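Un robot peut-il faire le ménage et la cuisine ?

Dossier pour les 9-12 ans, par Caoimhe Noonan

Un lave-linge est une machine automatique. Il suit toujours le même programme : remplir, chauffer, tourner, vider, essorer. Il ne sait pas ce qu'est une chaussette, et il n'en a pas besoin.

Un robot ménager à bras a un travail plus compliqué. Il doit repérer un objet, décider par où le saisir, fermer sa pince, déplacer l'objet et le lâcher au bon endroit. Chaque étape peut échouer. Si l'objet a glissé de deux centimètres, le programme d'un lave-linge ne suffit plus.

Pourquoi les fruits sont difficiles

Une brique est dure et garde sa forme. Un morceau de fruit mûr est mou, glissant, et aucun morceau n'est identique à son voisin. La pince doit serrer assez pour le tenir, mais pas au point de l'écraser. Tes doigts règlent cette force sans que tu y penses, grâce à des capteurs naturels situés dans la peau. Une pince sans capteur de ce genre doit se fier à ce que voit sa caméra. 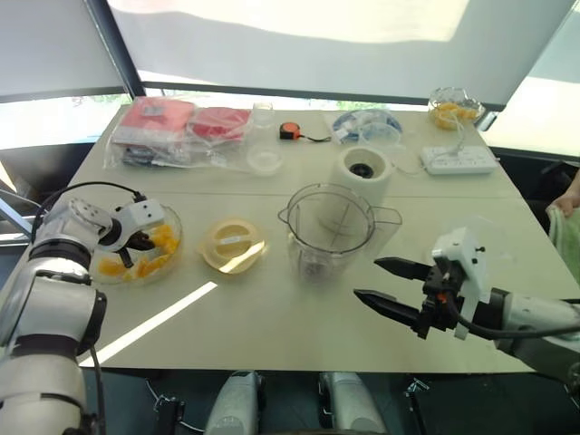

Les objets transparents posent un autre problème. Le verre et le plastique clair laissent passer la lumière, et une caméra distingue mal leurs bords. Le soleil sur une table complique encore la mesure, car il crée des reflets et des zones très claires.

Comment un robot apprend un geste

À l'atelier Brirkholm, une personne guide d'abord les bras à distance. L'ordinateur enregistre les positions et les images. Pour une seule tâche, l'équipe a réuni 1502 enregistrements. Un programme cherche ensuite ce que tous ces gestes ont en commun, puis essaie de les refaire seul.

L'ingénieur Ionescu fait passer à chaque programme une série de 50 essais. Il note les réussites, les chutes d'objets et les arrêts. Un essai où il faut aider le robot compte comme un échec.

Et dans les magasins ?

Dans un entrepôt, les boîtes sont souvent rigides et rangées de la même façon. Les machines y travaillent donc plus facilement que dans une cuisine, où chacun pose les choses où il veut.

Alors, est-ce pour bientôt ?

Passer l'aspirateur : oui, c'est déjà possible sur un sol dégagé. Préparer un goûter complet dans une cuisine inconnue : pas encore de façon fiable.

Vocabulaire

Pince : partie placée au bout du bras, qui sert à saisir.
Capteur : appareil qui mesure quelque chose, par exemple une force ou une lumière.
Essai : une tentative complète, du début à la fin de la tâche.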